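Notebook, book handling, station 4
9 August 2025
Entry by Eldana Bogale

Went over the shelving task again with Mehrangiz Khosravi before the returns meeting at Borkilari. They want to know what the sorting room will look like once the Pulden arm is in, and so far all we have given them is cycle times. The people who work there asked better questions than the managers did. Who clears a jam? Who decides a book is too damaged to go back out? Do they still get to rotate to the front desk?

Current numbers from their side: 644 returns on the day we visited in February, 504 of them handled by the two people on the early shift. A lot of that is bending and reaching, and two of the staff have wrist trouble. They would gladly hand over the lifting. They don't want to hand over the checking, and I think they're right. Flipping through for notes, bookmarks and torn pages is where they catch things.
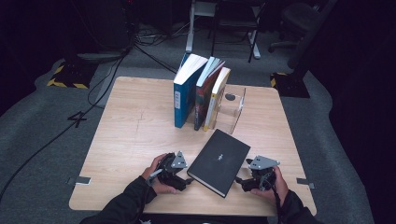
Split of work as we have it now, to be argued over:
Machine takes a closed book from the table and stands it in the row against the bookend. Person opens and checks anything flagged. Person signs off on damage. Machine never discards.

Mehrangiz wants page handling kept in the demonstration set anyway, so that a book that arrives open can be dealt with without calling someone over. I agreed, but it needs its own label in Natbridge. At the moment it goes under "other" and gets lost among the restarts.

Dark hardcovers are the ones I worry about. Low contrast in shadow, and the stiff cover gives the finger little to get under when the book is flat. Sliding it to the table edge first is what people do at the desk without thinking. Try that as a separate instruction and see if the operators find it less tiring.

Operators: arms ache after long blocks, same complaint as last time. Gebru's schedule had blocks of 80 minutes. Too long. Cutting them in half and swapping roles at the break – the person logging should also know what the gripping feels like. That will cost us some output and I'll say so in the report.
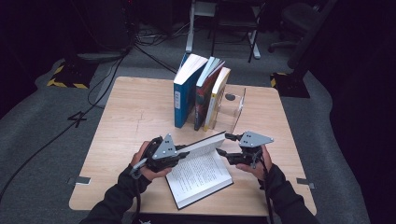
Station 4, open book, pages lifted at the left-hand gripper.

Clip total stands at 746 before review. Review is slower than recording and is becoming a job in itself, which nobody planned for. Same thing will happen at Borkilari: somebody will end up watching the machine, and it should be in their job description with hours against it. Put this in the first paragraph, before the cycle times.

To do:
New label for page handling (me)
Edge slide instruction, draft (Mehrangiz)
Ask Borkilari for the desk rotation as it runs now
Answer the jam question properly – we still don't have one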